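How to Find a Lost Holy Well (Without Falling Into It)

Last updated 24/04/2025

Sooner or later anyone who reads enough parish histories will come across a sentence like this one: "The well of the saint, formerly much resorted to, lies in a field a short way from the church." No saint's name, no field, no direction. The author was usually the vicar, and everyone he expected to read it already knew where the field was.

I have now spent a shameful part of my adult life on sentences like that. What follows is the method I use, such as it is, with the well at Keneck as the running case. It won't find every well. Some of them are under bypasses, and a fair few were only ever in the vicar's head.

What you will need

A library card. A pencil. Tracing paper, more than you think. A way of looking at old large-scale maps, either online or in your county record office. Boots. A flask. A tolerance for Victorian prose of the kind that takes a page and a half to mention that it rained.

You do not need dowsing rods. If you own some already I can't stop you.

Step 1: Write down exactly what the source says

Copy the passage out in full, with page number, edition and date. Do this even when it's long and dull. The first time round I jotted down "well N of church, cures eyes" from the Keneck book and went home pleased with myself. The book says that the well was north of the old church, which was pulled down and rebuilt on a new site by a squire who disliked seeing it from his breakfast table. I spent two winters north of the wrong church.

The book, for what it's worth, is a local pamphlet of 26 pages, four of which are about the well and eleven of which are about the squire.

Step 2: Find out who copied whom

Holy well literature is a relay race in which every runner has changed the baton slightly. One antiquary visits in bad weather and writes three lines. The next expands them to a paragraph without leaving his study. A third adds a Druid. By the time you reach the tea-towel version there is a white lady, a tunnel to the abbey and a curse on anyone who removes the stones.

Put all your sources in date order and go through them with the pencil, underlining anything that appears for the first time. It is a sobering exercise. At Keneck the rag-hanging, the bent pins and the healing of sore eyes turn up early and in more than one place. The Druid arrives late, in a guidebook, with no visible means of support.

Late doesn't always mean false. Somebody may have asked an old farmer a question that hadn't been asked before. But mark it as late, and don't plan a walk around it.

Step 3: Go after the name

Wells change their names more often than pubs do. A well dedicated to St Helen may become Ellen's Well, then Ellen Well, then Hellen's, and finally acquire a story about a drowned girl called Ellen to explain itself. Lady Well can be Our Lady or, in rare cases, a lady. Make a list of every spelling you meet and then add the ones a tired clerk might have produced after lunch.

Field names are your best friends here. The tithe survey, made mostly in the years after 1836, gives you a map with numbered plots and a separate schedule which tells you what each plot was called, who owned it and who farmed it. You are looking for anything with Well, Wall, Holy, Halli-, Chapel, Lady or Saint in it. You are also looking for nonsense. Keneck has a pasture down as Cannock Will Piece, and it took me an embarrassingly long time to say that aloud.

A warning: "Wall" in some dialects is a well and in others is a wall. There's no rule. You'll just have to go and look.

Step 4: Trace the maps

Now for the pleasant part. Get hold of the tithe map, the earliest large-scale survey sheet you can find, and a modern map of the same ground. I use the Dranoreo map viewer for the old sheets (the Keneck one is scan 2442, should you want to follow along) and print the bit I want on plain paper. Old sheets will often mark a small W for a well or Spr for a spring, and the really holy ones sometimes get their name in Gothic lettering, which is the surveyor's way of saying that somebody told him it was old.

Trace the field boundaries, the streams and the footpaths from the oldest map first. Ignore roads to begin with. Roads get straightened; a parish boundary that wriggles along a brook has usually been wriggling there for centuries.
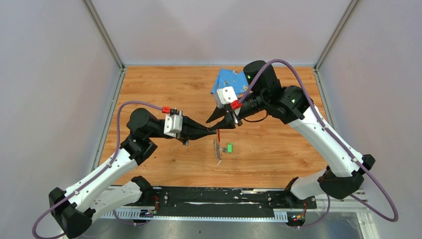 Lay the tracing over the second map and turn it until the boundaries agree, pinning two corners once they do. Expect a bit of stretch, as paper maps shrink and tithe surveyors varied a good deal in sobriety. Put a sheet of blank white paper under the whole lot before you start. A wood-patterned tabletop like the one in the photo, with its dark grain running across and its staggered plank seams, will come straight up through thin tracing paper and offer you a set of very convincing field boundaries. Small knots are worse. I once walked a muddy mile to a spring that I had faithfully traced from a kitchen table.

Once the sheets line up, look for places where several footpaths meet for no obvious reason. People do not wear three paths to the middle of a wet field for the view. Look too for a tiny enclosure cut out of a larger field, particularly a round or squarish one, and for any stream that begins abruptly inside a plot with one of your suspicious names.

Step 5: Convert the old distances

Older writers measured things in ways that suited them. You'll meet paces, furlongs, bowshots and, in one Jerer parish history, "the length of a pipe", meaning how far a man could walk while smoking one. Feet are safer, though you should ask where they start. The Keneck pamphlet puts the well 2148 feet from "the cross", a precision I found deeply moving until I discovered that there were two crosses and the author had moved one of them into his garden.

Draw a circle at the stated distance from each possible starting point. Where a circle passes through a field with a promising name, put a question mark. Don't put anything firmer than a question mark. I've seen the harm a premature X can do to a person.

Step 6: Ask

Write to whoever owns the field. Be brief and be clear that you want to look at a damp patch and go away again. Farmers have been dealing with people who want to look at damp patches since the Middle Ages and are mostly very good about it, though they may also know of a damp patch nearer the road that they'd rather you looked at.

Ask the older people in the village too, and ask about water and not about holiness. "Is there a holy well here?" gets you the tea towel. "Where did your gran fetch water when the pump froze?" gets you the well. I owe Keneck entirely to Edileuza Andrade at the post office, who had been told as a child to keep out of the Saint's Hole and had naturally spent whole summers in it.

Step 7: Visit in December

Or in any month when the nettles are down. In high summer a holy well is a bramble bush with a noise in it. In winter you can see the shape of the ground, the line of a sunken path, the greener grass where water is moving underneath, and your own breath.

Things to look for:

Dressed stone where there is no building. One worked edge is enough to be interesting.
A hollow with a clear outflow on the downhill side.
Old thorn, ash or yew standing alone by the water.
Steps going down, even two of them.
Cattle troughs. A great many saints now water bullocks through a length of plastic pipe.

Things to leave alone: everything. Do not dig, prop, tidy, scrub or rearrange. Don't pull rags off the branches, however recent they look and however strongly you feel about polyester. If the stonework may be old, the site could well be protected, and in any case the moss was there before you.

Do not drink it. I don't care what it did for the sore eyes of the county. There are sheep uphill.

Step 8: Write it up so that the next person can find it

You have spent months cursing a dead vicar for being vague, so give a proper grid reference. Mine for Keneck ends in 3724, and I checked it twice on the ground with my gloves off. Add how you got there, what state it was in, which sources you trust and which you don't. Say plainly what you failed to find. A note saying "not in Upper Chapel Field, looked twice" is worth more to a future searcher than a page on Celtic water goddesses.

Take a photograph with something in it for scale. A glove will do. Then send a copy of your notes to the county's historic environment record and another to the local studies library. The Teshome index of wells and springs takes entries by post as well, on a form that has a box for "legend, if any" and makes it just large enough for one Druid.

A few common questions of dating

I am often asked whether a given well is pagan. I don't know. Springs are useful to everybody, and people were certainly putting things in water long before there was a parish to object. But a particular spring needs particular evidence, and most have nothing on paper before the later Middle Ages. A saint's name isn't proof of an early church either; some wells were christened by hopeful Victorians with a shrubbery to fill.

If all you can honestly say is "in use by 1720, reputed to be good for the eyes", say that. It's a perfectly respectable thing for a hole in a field to be.

Next time: sheela-na-gigs, and how to ask a churchwarden for a ladder.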